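Sisumeck Gripper Comparison: Interim Report to the Alarcón Fund
Submitted by Aníbal Serrano, Oct 13, 2020

Work since March has concentrated on the simulated tabletop. Both candidate grippers, the Skedonik two-finger unit and the Niltov parallel unit, now run under the same controller, and the grant's first milestone has been met. A total of 700 simulated grasps were logged in the reporting period, 293 of them with the Niltov unit.

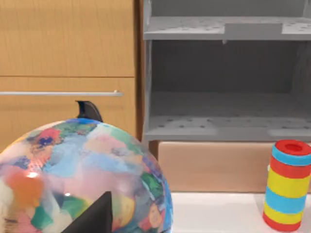
Large rounded objects remain the weakest category for both units. Finger contact is often made well off the widest point, and the object rolls before closing force is reached. We have lowered the approach speed and will repeat the affected trials, some 102 in all, before reporting success rates. Friction settings were also revised in March and are under review.

The second milestone concerns cluttered tables and two-arm operation. Layouts are drawn from a common object library and are fixed in advance so that each gripper meets the same conditions. The current layouts mix plain shapes with more difficult items, among them a red bottle with a black screw cap, a striped cylindrical toy and potted plants. Leaves are treated as obstacles only, and no plant is assigned as a grasp target.
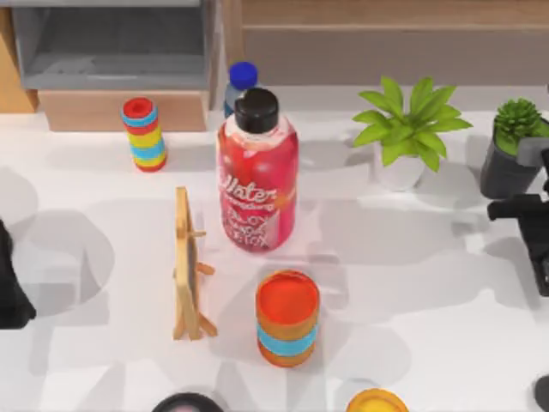
Camera placement will be settled in the next period. Two mounting positions are under comparison, and the main concern is occlusion. A smaller bottle standing directly behind the red one may show little more than its blue cap, and the pose estimator needs a larger visible area to return a stable result. A second viewpoint would resolve most such cases at the cost of a slower control loop.

Spending is within budget. We request an extension of 6 weeks for the second milestone, with no additional funds.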